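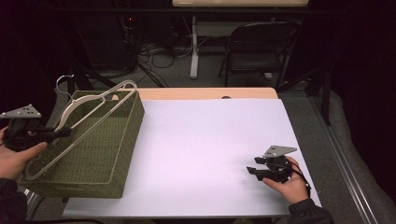
# Session 3: Working out how hard a rowing week was

Notes for the club coaching course, Ludley group, November 5, 2018

Right, these are my notes from the evening, tidied up a bit and with the sums written out properly (my handwriting on the whiteboard was dreadful, sorry!). If you missed it you should be able to follow along, but do the exercise at the end before we meet again, as we'll be starting with it.

Last time we talked about what goes into a training plan for a club crew. This time I wanted to get on to the question of how much work your rowers have done once the week is over. The plan says one thing, the river and people's jobs say another, and by the end of a few weeks you can be a long way from what you wrote down in the first place.

## Why distance on its own lets you down

Most of us grew up counting kilometres. I certainly did, and I still have the notebooks! It's easy, everyone understands it, and on a flat stretch with the same crew in the same boat it does tell you something.

The trouble starts as soon as you mix things up. Ten kilometres of gentle paddling with pauses for technique and ten kilometres with hard pieces in the middle look the same in the notebook. Add a stiff stream and a headwind coming back from Stutlow, and the distance stays where it was while the crew crawl out of the boat. Then there's the land work. How many kilometres is a weights circuit worth? I've heard coaches give very confident answers to that one and no two of them matched.

So we need something that copes with the water, the rowing machine and the gym all at once, and that you can collect from a masters crew as easily as from the juniors.

## Session load: minutes times effort

The method is old and very simple. After each session you ask every rower for one number, on a scale from nought to ten, for how hard the whole session felt. Nought is rest and ten is as hard as they can imagine. You multiply that by how many minutes the session lasted. The answer is the session load. It hasn't got a proper unit, so people just call them "units" or "points", and I'll say points.

A 50-minute paddle that felt like a 4 comes out at 200 points. A short hard session of 30 minutes at 8 gives you 240. Already that's more useful than the distance, and you've only asked one question.

A few things that came up when we tried it out in the room:

- Ask for the **whole session**, warm-up and cool-down included. People tend to give you a score for the nastiest piece.
- Wait a bit before asking. Twenty minutes or half an hour after they've finished is good. If you ask on the landing stage you get the last two minutes of the outing and very little else.
- Ask each person separately. Once stroke has said "seven" out loud, the whole boat is a seven.
- Count the minutes from the start of the warm-up to the end of the cool-down. Carrying the boat and hunting for the missing rigger spanner don't go in.
- Use the same words for the scale each time. I print mine on a card: 2 is easy, 3 is moderate, 5 is hard, 7 is very hard.

And please don't argue with the number. If someone gives a 9 to a session you had down as a 5, write down the 9. You can talk about it afterwards, and you should, but the score is theirs.

## Two weeks from one rower

I used two weeks from one of the Parklow women's squad, who's in her second season and kindly said I could pass her figures round. The sheet was from October. I've put her four sessions in each week side by side.

| Session | Week A | Week B |
|---|---|---|
| Steady outing | 50 min × 4 = 200 | 45 min × 5 = 225 |
| Rowing machine | 60 min × 6 = 360 | 63 min × 6 = 378 |
| Mobility and core | 40 min × 3 = 120 | 30 min × 3 = 90 |
| Long outing with pieces | 52 min × 8 = 416 | 70 min × 9 = 630 |
| **Total** | **1,096** | **1,323** |

Going from 1,096 to 1,323 is a rise of 227 points, or just over a fifth. If you only looked at the minutes you'd see 202 against 208 and think the two weeks were the same. That's the bit I really wanted everyone to notice! Six extra minutes, and the load has jumped by a fifth.

Look where the jump comes from, too. The machine session has hardly moved. The mobility session has gone down. Nearly everything is in the long outing, where she did eighteen more minutes and scored it a point higher. So if I were her coach and she came to me feeling flat the week after, I'd know which session to ask about first.

Is a fifth too much? We went round and round on this. You'll read that you should never put the load up by more than a tenth in a week, and I do quite like that as a nudge for beginners, but I wouldn't treat it as a law. A rower who's been ticking along at much the same load for months can usually take a bigger week now and then, with an easier one behind it. Somebody coming back from a month off is another matter altogether, and for them a tenth of very little is very little, so the rule is awkward at that end as well.
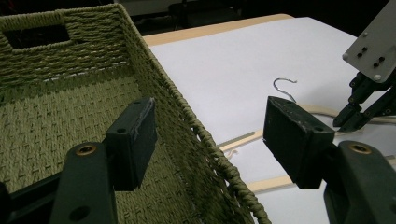

Évan Lefèvre said he'd want to see the spread across the days before worrying about the total, because four sessions bunched into four days would bother him far more than the same points with gaps between them. I thought that was a very good point and it changed the order I'd planned to do things in, so we went straight on to it.

## Where the points fall in the week

Take Week B again. You could lay those four sessions out with a rest day between most of them, or you could stack the machine session and the long outing back to back, which is 1,008 points inside two days. Same total at the bottom of the sheet, very different rower at the end of it.

The simple thing to do is write the load for every day, including a nought for the days off. Then look along the row. You're hoping for a bit of up and down. If all seven boxes hold nearly the same number, there isn't an easy day anywhere, and that's the pattern I see most often in keen people who train on their own between outings (they hate the noughts, they really do).

There's a calculation for this called monotony, if you like that sort of thing. Add up the seven daily loads, divide by seven for the average, then divide that average by the standard deviation of the same seven numbers. A spreadsheet does it in a moment. High means samey, low means varied. I've kept it in the notes for the mathematically minded, but for a club crew I'd be perfectly happy with someone just looking along the row with a pencil.

One warning about the spreadsheet: leave a day blank and it'll probably skip that day when it works out the average, so a rest day has to be typed in as 0. Half the room caught themselves out with this, me included when I built the first version.

## Crews, and the problem of the average

It's tempting to take all the scores for an eight and average them. Do keep the average if you want it for your own planning, but look at the separate scores first.

Say the outing was 60 minutes and seven of the crew gave it a 5. The other one gave it a 9. Seven people have 300 points and one has 540, and the crew average of 5.5 hides that completely. The person on 540 might be getting a cold, or sleeping badly, or might have moved to the other side of the boat that morning and be working twice as hard for it. You won't know until you ask, and the average will never make you ask.

We had a longish chat about whether coxes should fill one in. I say yes for land training and no for outings, though I'm open to being talked round.

## Keeping the sheet going

The sums are easy. Getting the numbers in week after week is what finishes most people off. I've been using the Mäkelä sheet, which is one side of paper per rower with a box for each day, and it lives in a folder by the boathouse door. Some of you would sooner do it by text message. Fine by me! Pick one way and stick to it for at least a month before you change anything.

Missing scores: if one is missing, ask the next day and mark it with a star. If it's been longer than that, leave it out and write "no score". Please don't fill in what you think they would have said, or you'll end up with a lovely record of your own opinions.

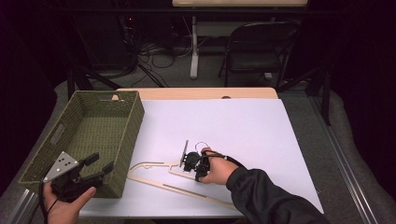

## To do before next time

1. Collect scores from one rower (or yourself) for a full week, every session, land and water.
2. Work out each session load and the total for the week.
3. Write the daily loads in a row with the noughts in, and put a ring round the heaviest pair of neighbouring days.
4. Go back to Week B in the table and set out the four sessions over seven days in the way you'd choose. Bring it with you, along with a sentence or two on why the long outing went where it did.
5. If you're feeling keen, work out the monotony for both your own week and your Week B layout.

Next session we'll swap layouts in pairs and then get on to planning the last three weeks before a head race, where the load has to come down without everybody forgetting how to row hard. Bring a calculator, and bring your crew's race dates if you've got them.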